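Ronja Sjöberg
5 September 2022

1/
Thread on getting a secondhand countertop microwave into service when you can't read the control panel. Ours is for the shared kitchen in the Vatov building. The buttons are in Chinese, there was no manual, and most people who use it want to heat soup and leave.

2/
Background. The old one failed in March (door switch, not worth the part). A new replacement at Holmgren was 299 and 40 cm deep, too deep for the table it has to stand on. Eilif Åberg had this one in storage and gave it to us.

3/
First job, before plugging anything in: find the rating label and check it against the outlet. You want the supply voltage, the frequency, the input power and the output power. If the voltage is wrong for your building, stop there. A plug adapter does not change voltage.

4/
Input and output power are two different numbers. Input is what it draws from the wall. Output is what reaches the food, usually a bit over half of that. Package instructions refer to output. People mix these up constantly, then complain about cold lasagna.

5/
Second job: the door. Close a strip of paper in it at several points along each side and pull. It should drag. Look at the hinges, the latch hooks and the seal surface. If the door is bent or the latch is loose, don't use the oven. This is the one part of the thread I would ask you not to skim.

6/
Third job: cleaning. I used Flimine on the outside and plain dish soap inside, wrung out well. Keep liquid away from the vents and off the flat cover on the side wall of the cavity. That cover protects the opening where the energy comes in. It wipes clean, but don't scrub it and don't remove it.

7/
Placement. Leave space behind and above. These vent warm air, and a folded towel on the lid is enough to trip the thermal cutoff on some models. Ours stands on a white table with fabric hanging behind it. I pulled the table forward so the cloth can't get sucked against the back.

8/
Now the panel. It's to the right of the door. From the top: a small black display, a row of three quick-time buttons, several rows of beige buttons, a wide orange start button, and an oval door release at the very bottom. You can run most of it without reading a character.
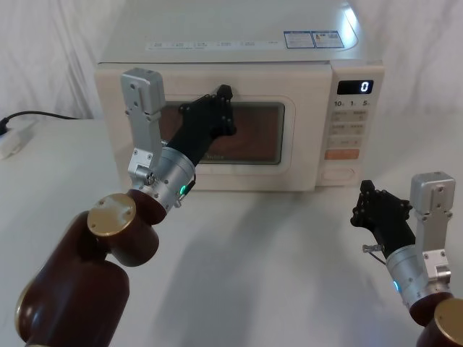

9/
Display first. At idle it shows a single 0. I mention it because Vilho Pesonen asked where the clock was. If you need the time, there's one over the sink.

10/
The quick-time row is marked 10, 1 and 5. Each number has a small unit character next to it, and the unit is the part that matters. Translate those three characters before anything else. A 10 that means minutes and a 10 that means seconds are very different things to a bread roll.

11/
How to confirm a time button without trusting a translation: put a mug of water in, close the door, press the button once, read the display. Press start if you need to, watch the countdown for a moment, then open the door. Always with water inside. Never run it empty to see what happens.

12/
Characters worth learning by sight, since they turn up on nearly all of these panels:
分 minutes
秒 seconds
启动 or 开始 start
停止 stop
取消 cancel
解冻 defrost
火力 power level
Phone translation apps usually manage these if you photograph straight on and keep the glare off.

13/
Small characters on pale beige buttons, small print. For anyone with weaker eyesight this is poor in any language. Widden sells clear raised dots for appliances, and I bought a sheet. One dot on start, one on cancel, nothing else. Dot every button and you're back where you began.

14/
On labels. Sigrun Dahlgren wanted a full English overlay. I was against it and still am. Overlays peel at the corners, collect grease, and get stuck back on one row too low. We went with a printed card on the wall beside the table.

15/
Text of the card, in full:
Put food in. Cover it.
Close door until it clicks.
Press a time button. Check the display.
Press orange.
To stop: open the door with the oval button.
Let food stand one minute, then stir.

16/
Reply to several people: yes, opening the door mid-cycle is fine. The interlock switches cut the power when the latch moves. What you should do afterward is clear the leftover time. Otherwise the next person presses start and gets whatever you left behind.

17/
Power test. I don't trust the output figure on any used microwave, so I measure it. You need one liter of cool water in a glass bowl, a thermometer and a timer. Stir, record the temperature, heat on full for 2 minutes, take it out, stir again, record again straight away.

18/
The arithmetic: temperature rise in Celsius, times 4186, divided by seconds. We got a rise of 20 degrees over 120 seconds. That gives 698 watts. Call it 700. The bowl and the air take a little heat too, so the true output is slightly higher.

19/
What to do with that number. Many packages are written for 800 or more. Multiply the package time by the package wattage and divide by yours. A four-minute meal written for 800 W becomes a bit over four and a half minutes at 700 W. Check the middle of the food anyway.

20/
Evenness test, for the curious. Take the turntable out, if yours has one, put in a flat plate covered with small marshmallows, and heat in short bursts. The melted spots show you where the standing wave peaks are. Ronja's law of shared kitchens: the marshmallows will be gone before you've measured the spacing. Put the turntable back.

21/
The door window has a brown tint, so judging a boil through it is harder than in our old one. Set shorter times and look in between. Milk and porridge especially.

22/
Superheated water, since Ona Luik brought it up. Water in a very smooth mug can go past boiling without bubbling, then erupt when you drop in a tea bag. Put a wooden stirrer in the mug before heating and don't heat water longer than you need to. We also own a kettle.

23/
Defrost. On most basic models it's full power switched on and off at intervals, so a humming sound that comes and goes is normal. Turn the food over halfway and separate pieces as they loosen. Minced meat goes from frozen to cooked at the edges very fast.

24/
Things I left alone: the outer cover and everything under it. The high-voltage capacitor can hold a dangerous charge after the plug is out. I've had people tell me they just short it with a screwdriver. Please take a faulty one to a repair shop.

25/
I also left the stickers and printed text on top of the case where they were. Some people peel everything off in the first cleaning. Keep it all. If you ever need a part, the repair shop will ask for a model number, and it's better to have it on the machine than in somebody's phone.

26/
Weekly routine: bowl of water with a slice of lemon, heat until it steams well, leave the door shut for five minutes, wipe down. The lemon only helps the smell. The steam does the work. Wash the turntable in the sink like any other plate.

27/
Cost so far: the sheet of dots, one laminated card, a liter of water. Eilif wants cinnamon buns, which I've entered as a liability.

28/
Still open: two of the beige buttons. Both give a preset time, and I haven't worked out which food either one is meant for. If you have the same layout - 10, 1, 5 on the top row and a wide orange start - send me a page from the manual and I'll add it to the card.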